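I have been reading the same newsletter for 63 issues and I would like to talk about what has happened to it. A thread, sorry.

The newsletter is called Skeltport. It's a link roundup. When I signed up it was one woman, Golshifteh Ahmadpour, sending you five things she'd read that week plus a drawing of a pigeon. I would have followed that pigeon into the sea.

The five things were great because they had no business being together. A long piece about a divorced magician. A blog post on why sitcom apartments have so many doors. Somebody's very angry ranking of teen movie proms. One time it was just a recipe with a good comment section.

Then in May she got readers. I'm happy for her! I told people about it, so I'm at least partly to blame. A write-up went around calling Skeltport "the last good corner of the internet," and you know what happens to a corner once it gets called that. It gets a podcast.

The podcast is called Renditz. I don't know what that means and in 446 minutes of audio neither host has explained it. The other host is Periklis Karamanlidis, who is smart and has a lovely voice and has never once let a movie trailer go by without using the word "liminal."

I'm not against Periklis. I want that on the record. His essay about laugh tracks is the reason I finished a whole season of a show I hated. But his idea of a light recommendation is a three-hour documentary with no talking in it.

Anyway, the podcast ate the newsletter. Issues used to be five links and a pigeon. Now it's a paragraph about what they discussed on Renditz, a paragraph about what they're going to discuss on Renditz, and 2 links. One of the links is Renditz.

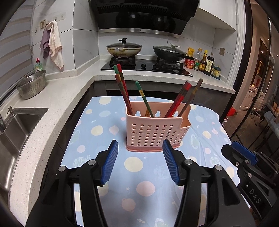

The pigeon now appears "seasonally." Pigeons are not seasonal. They're outside my window right now, at 7 a.m., being extremely available.

And then there was the Trend Report. If you missed it, issue 58 announced that we were all living through something called "lampcore," which as far as I could follow means young women owning a lamp and posting it.

I own a lamp. I have posted it. I have never felt so researched.

The following week every culture site I read had its own lampcore piece. There was a for, an against, a "what the lampcore debate misses," and a personal essay by a man who'd recently bought a lamp and was finding it hard. I read all of them. I'm not proud of how I spend lunch.

My favorite was the one that traced lampcore back to Arnau, the sad-girl synth act from a few years ago, on the grounds that there's a lamp in one of her videos. There is also a horse in that video. I'm still waiting on horsecore.

(The Arnau record holds up, by the way. Skip the second track, it's just breathing.)

What gets me is that Golshifteh used to be so good at making fun of exactly this. Issue 12 was entirely about people inventing trends from three posts and a feeling. I went back and checked. I've saved every issue in a folder called "taxes" so that I'd look in it.

So I did something I don't normally do and wrote in. I was polite. I said I missed the old format, I said the magician piece had stayed with me for a year, and I asked after the pigeon.

She wrote back! Same night! It was a really nice note. She said she missed it too, that the podcast pays for the newsletter, and that 87 people had written in that month to ask for more lampcore.

Eighty-seven. I would like their names.

She also sent me five links, just in the email, no intro. One was a Polák comic I'd never seen, nine panels of a guy trying to return a library book to a library that's become a gym. One was a forum thread about which cartoon dogs could hold a job. I laughed until my neighbor's dog got involved, and he cannot hold a job.

I thought about posting the other three here and decided no. They're mine. This is how collectors get started, I assume.

I did ask whether she'd think about a second, smaller newsletter with only the links in it. She said Periklis had already pitched that and wanted to call it "Threshold."

I have withdrawn my question.

Still subscribed, obviously. Still listening to Renditz while I do the dishes, saying "liminal" out loud a second before he does. I'm getting very good at it -- I had four in a row last night.

If anyone has a scan of the pigeon from issue 9, the one in the little raincoat, my messages are open. Mine didn't save right and the folder just shows a gray box. Will trade for lamp content.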